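Mar 29, 2023

Up before six for morning prayer. Read Psalm 13 twice and stayed with the first line, how long. My mind wandered to the car repair and I let it come back slowly. Davoud Pakzad rang after breakfast to ask if I would lead the Lent group at Visby while he is away. I said yes, though I don't feel ready. Prayed for his mother. Walked home the long way, 7 blocks, no radio.

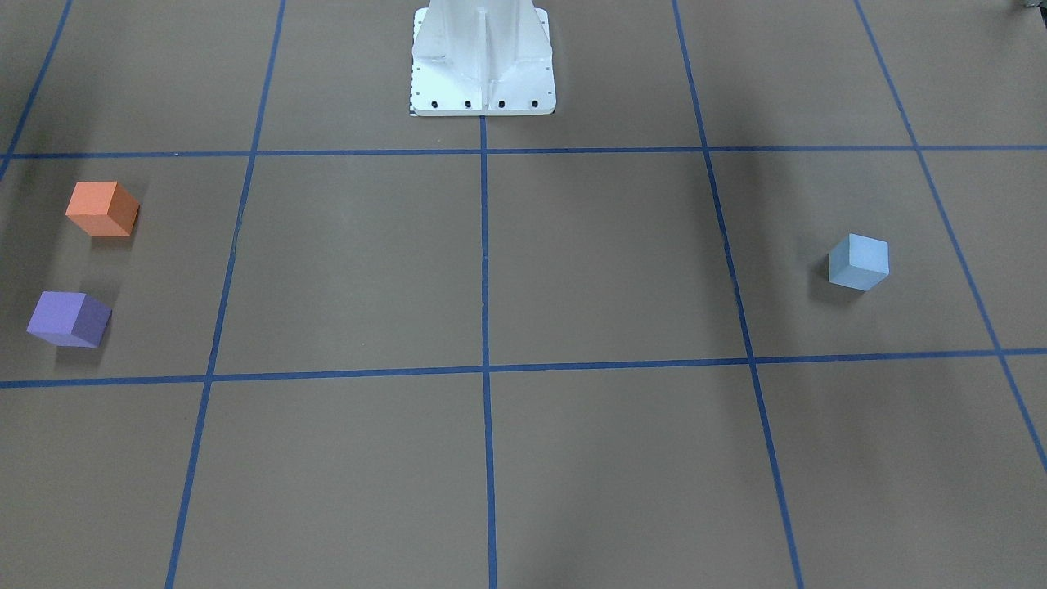 Evening

Soup, then the rosary. Slept early.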